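Broltach G2 Soft-Finger Gripper Pair
For folding, sorting and light bench work
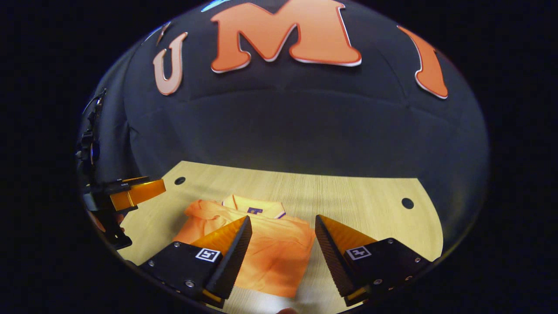 An orange polo shirt on a wood tabletop, with the G2 fingers on either side.

The Broltach G2 is a pair of two-finger grippers for shops and labs that want to try machine handling on cloth and other soft goods. It is sold by Drendari as a hand-held set or with flanges for a bench arm.

Fingers
Soft wedge pads in orange, with a black ridged strip on the inner face. Each finger has a black mount held with screws and a square marker for tracking. Replacement pads come in packs of 9.

Can it fold laundry?
Partly. With a person holding the grippers, most users can fold a polo shirt after a short practice session. Working on its own, an arm with the G2 does well with towels and pillowcases laid out flat. Shirts are slower. Collars and plackets tend to roll under the fingers, and a sleeve that starts out tucked inside the body usually needs a person to pull it free. We do not recommend the G2 for unattended work on mixed laundry.

Shop-floor use
Bagging folded garments and moving them from table to bin are the jobs our customers run most. Kulkarni Uniform Supply used the G2 on a returns bench in July and kept it for stacking. Folding there is still done by hand. "It stacks all day without trouble," says Nithin Kurian, who runs the bench. "I would not give it a pile straight from the dryer."

Specifications
Maximum load: 500 g per gripper
Pad life: 2000 cycles on cotton knit
Fingers per gripper: 2
Mounting: hand grip or Ellham flange

In the box
Two grippers, two hand grips, one spare set of pads, hex key, printed setup guide. Flanges are sold separately.

Care
Wipe the ridged strips with a damp cloth when lint builds up. Do not use solvent on the pads. Keep the markers clean and replace any that are scratched.

Availability
In stock. Orders placed before noon ship the same day. Pads and markers can be ordered from the spare parts page.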